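# Can any of these things do laundry yet, or are we all kidding ourselves

**prirkell_pete** wrote:

OK so my brother-in-law swears we're two years out from a machine that folds clothes in a normal house. I run the back end of a small cabinet shop and I've been hearing "two years" about sanding since I was an apprentice, so I'm a little sour on the whole subject. What have you all seen work with your own eyes? Not a trade show. I want the boring stuff, socks and dishes and sweeping up.

**gravach77** wrote:

Vacuum, yes. Mine cost 199 bucks and it does the hallway fine, eats a phone cord once a month. Everything above ankle height, no.

For the shop side it depends what you call a chore. We've got an arm that loads blanks into a press and it ran 1717 parts in one stretch without me touching it. But every blank is the same blank! Put one in crooked and it just stands there with the light on.

**Ileana Dobre** wrote:

I think you're both being too gloomy. I've spent a good part of the winter on laundry and I'd say picking up is close and folding isn't. Those are two different jobs and people lump them together all the time.

With picking up you only need a decent grab anywhere on the thing. Red jersey-type fabric on a plain gray seat is about as friendly as it gets: good color difference, nothing else touching it. The mean part is that a bunched-up garment doesn't have a shape. You can't tell the machine "look for the sleeve" when the sleeve is somewhere inside the lump.
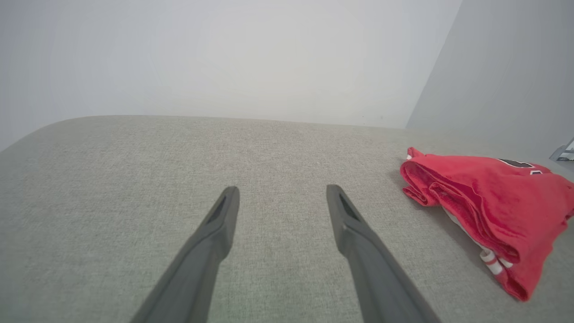

*Ileana Dobre – Dumum Home Handling Team*

So look at the heap and tell me where you'd grab it. I'd go for the thick rolled end on the left, and so would most people I ask. Then what, though? You lift it and you've got a dangling thing with no idea which corner is which. My kid can find the waistband of her shorts in the dark. The planner I work with needs several tries at it and sometimes hands me back a tighter ball than the one it started with.

**khang_ung** wrote:

Khang Ung here, I fix commercial dryers for a living so I see more laundry than is healthy. I disagree with Ileana on "close." One shirt on a bench is a demo. Come see a hotel basement at six in the morning, where it's all tangled and half of it is inside a duvet cover. If you can't pull one piece out of a pile you can't say picking up is close.

Also what's the speed? The ladies at one place I service go through 616 towels on a shift and they're talking the entire time.

**Ileana Dobre** wrote:

Fair on the piles, piles are awful. I was thinking of a house, where it really is one thing on the sofa and one thing on the floor by the bed. Speed is bad and I won't pretend otherwise. But if I'm at work all day, who cares if it takes ten minutes to get a jersey into a hamper?

**khang_ung** wrote:

I care if I paid for it!

**quach_garage** wrote:

Been lurking. I built a little gantry for sorting fasteners, named it Quách after my grandmother's family because it's stubborn. Works great on bolts. I tried it on shop rags last October and gave up after 3 evenings. Rags fold over themselves when the fingers close and you come up with a pinch of nothing. Suction was worse, the air goes right through the weave.

So put me down with Khang, mostly. Hard things yes, floppy things no.

**gravach77** wrote:

@quach_garage did you try pressing down into the seat a little before closing? On a padded surface you can push in some and scoop up a fold. Never works on a steel table.

**quach_garage** wrote:

Mine was plywood with a rubber mat. Hm. I have an old chair cushion I could sacrifice.

**prirkell_pete** wrote:

Reading all this I'm telling the brother-in-law five years for picking up and he can fold his own pants. Anybody got an opinion on sweeping? Sawdust doesn't have sleeves, at least.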